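Folding Clothes for Small Shelves: Project Report
02/11/2020
Matilde Correia and Pramila Tiwari

1. Introduction

Our project is about how a soft garment should be folded so that it fits a narrow shelf and can be picked up again without falling open. We chose the topic in July, when we were helping to sort clothes for the Tarkurby exchange rail. The rail takes in 4,000 garments a year and most of them are stored folded.

The light green garment was one of our hardest items. It is thin, it creases easily and it has a printed part which we wanted to keep easy to find.

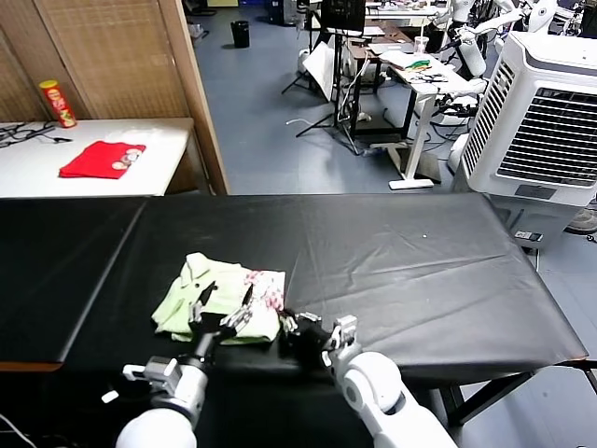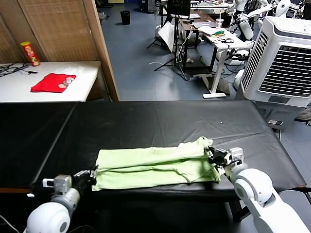
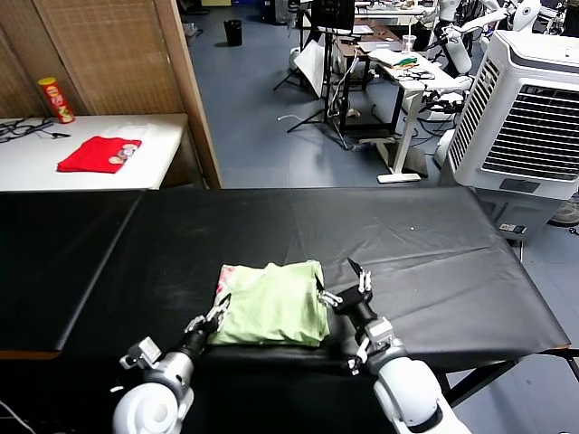 The light green garment on the black-covered table, bunched up in the first picture, in a long strip in the second and in a rough rectangle in the third.

2. Method

We used 76 garments from the Tarkurby rail. Each was folded in two ways:

Strip fold – the garment is folded lengthwise into a long, narrow shape and then shortened from the ends.

Block fold – the sides are brought in first, then the bottom is brought up to the collar.

Each folded garment was put on a Raltstead shelf unit, left overnight and then lifted off with one hand. We wrote down whether it stayed closed. Matilde did the strip folds and Pramila did the block folds, and we swapped halfway through.

The table surface made a difference. On bare wood the thin fabrics slid about when we pulled them straight. A smooth cover was not much better, and in the end we held both ends of the cloth down while making the first fold.

3. Results

Thick cotton stayed closed with either fold. T-shirts were the easiest and we stopped worrying about them early on.

Thin garments were less even. The strip fold gave a narrower result but the layers at the end tended to slip past each other. The block fold was quicker, though it often came out lumpy if the sleeves had not been laid flat first. In 9 cases the garment had to be opened and started again.

Garments with a print were easier to sort when a corner of it was left showing. We had not planned to record this – it came up while we were putting things back in the Flikport crates.

4. Problems

We did not iron anything, so some items started out more creased than others. The two of us also pull fabric with different force, and swapping over only partly deals with that. Collars were left out of our first record sheet and had to be added by hand.

5. Further work

We would like to repeat the test with the Pruitt shelf, which is deeper, and with children's sizes. A separate record for sleeves would help too.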